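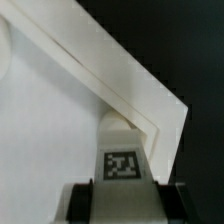
Moving a sourdough starter to a cooler kitchen

marrowfat_jen
Evening all. We moved to Pascu in August, and my starter (43 months old, bless it) has gone terribly sluggish. It used to double by teatime and now it just sulks in the jar. Same flour, same jar, same me! The new kitchen faces north and has stone floors, so I do wonder if it's simply chilly in there — or could it be the water?

tollbar
Cold, I'd bet my best apron on it. Feed it at 10 in the morning with water that's just warm to the finger, and tuck it in the airing cupboard.

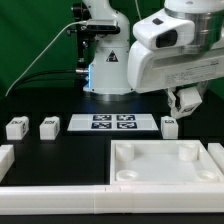 Give it a good week of that before you change anything else, my love, and do keep a little spare in the fridge in case you forget and cook the poor thing.

pippin_and_rye
I'm going to disagree, very fondly. Airing cupboards get far too hot, and mine turned to vinegar in one. I'd swap to wholemeal rye for a few feeds and leave it on the worktop.

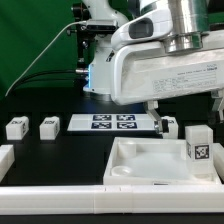
Photo: Virkomum

Rye wakes up a sleepy starter like nothing else, and a slow one makes a tastier loaf anyway.

tollbar
Tastier, maybe, but some of us want our bread before midnight! Mine has lived in that cupboard for years — door ajar, mind.

marrowfat_jen
Thank you both, you're very kind. I've split it into two jars, one for the cupboard and one on rye, and I'll pop back when either of them bubbles.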